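Mureo Hand-Held Gripper
Sold singly or in pairs by Pasex
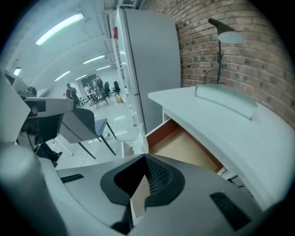

The Mureo is for people who need a few thousand examples of a drawer being opened and would like them before retirement. You hold it, you do the job, it records what your hand did. Then you do it again. The learning system is very patient about this. Your forearm may have views.

Most buyers start with 50 takes of one task, look at the results and discover they've been doing it 50 different ways. Start with 20. Aurelio Carrasco, who wrote our setup guide, suggests moving the furniture between batches – a policy trained on one desk in one spot will be devoted to that desk for life.

What's in the box
Gripper body, matte gray
Two sets of soft fingertips
Charging cable
Wrist strap (please use it)
Printed setup guide

Good to know
Storage holds about 300 short takes. Export is one folder per take, with bad ones flagged if you remembered to press the button. Fingertips wear out and are sold separately, as fingertips tend to be. The Sequeira dock charges two units at once. The older Husico dock fits nothing we currently sell, and we've stopped apologizing for it.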